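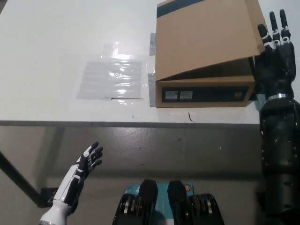 I gave up on buying shoes in person two years ago, after the last decent shoe store in Grustness closed and turned into a phone repair place. My feet are long and narrow, one is a half size bigger than the other, and the stores out by the highway mostly carry medium widths. So now everything comes by mail. A brown cardboard box with the lid tilted up on a white table is pretty much what shoe shopping looks like for me these days, and I've opened enough of them to have some opinions on how to do it without losing money.

Start with measuring. I did it wrong for years. I used to stand on a piece of paper and draw around my foot with the pen leaning in, which gave me a number that was too small every time. Hold the pen straight up and down. Do it in the evening, wearing the socks you plan to wear with the shoes. Measure both feet and go by the longer one. I write the numbers on a card in millimeters and keep it in my desk drawer with the date, because I remeasured last fall and my left foot had changed. I had been blaming the shoes.

Size charts are the next problem. Wedo runs short on me, and I order up a half size from them in everything except sandals. Halvorsen runs true in length but wide in the heel, so I need a second pair of insoles, the thin kind. If a company gives the inside length of the shoe, use that and ignore the rest of the chart. If they only give you a US number and a European number with no measurements, write to them and ask. Halvorsen answered me the same day. Wedo took a week and then sent me a link to the chart I was asking about.

I read the bad reviews first, and mostly the ones from people who have had the shoes for a few months. A review written the day the package came doesn't tell me much. One pair of walking shoes I was looking at had 1,378 reviews and a high average, but once I sorted by lowest I kept seeing the same complaint about the stitching at the little toe. I bought them anyway. The stitching went at the little toe, on both shoes, in the first winter.

When a pair arrives I wear them indoors only, on carpet, for two evenings. I go up and down the stairs, since downhill is where a shoe that is too short shows itself. I keep the tissue and the tags together in a bag and leave the box alone, no tape, no writing on it. Most places will refuse a return if the shoe box has a shipping label stuck right on it. I found that out with a pair of Halvorsen boots and had to pay a restocking fee, which I still think was unfair given that the boots had never been outside.

Read the return policy for who pays the postage. The Plikerholm outlet site has the lowest prices I've found, but returns are on you, and boots are heavy. On my last order the return would have eaten the whole discount. I kept that pair and wear them for yard work. They're fine for that. They pinch a little on the right.

I also keep a list of what I've bought, with the model name, the size, and how long the pair lasted. There are 9 pairs on it so far. Four were good, two were returned, and the rest I wear and complain about. It has saved me from buying the same bad shoe twice, because the names all sound alike after a while and companies like to bring an old model back in a new color.

The pair I'm testing this week is a plain lace-up in dark brown from Wedo, up a half size as usual. The length is right and the heel holds. The tongue slides over to the outside when I walk, and I don't know yet if that will bother me enough to send them back. I have until the middle of September to decide. If anyone has a fix for a sliding tongue that doesn't involve sewing, please leave it in the comments.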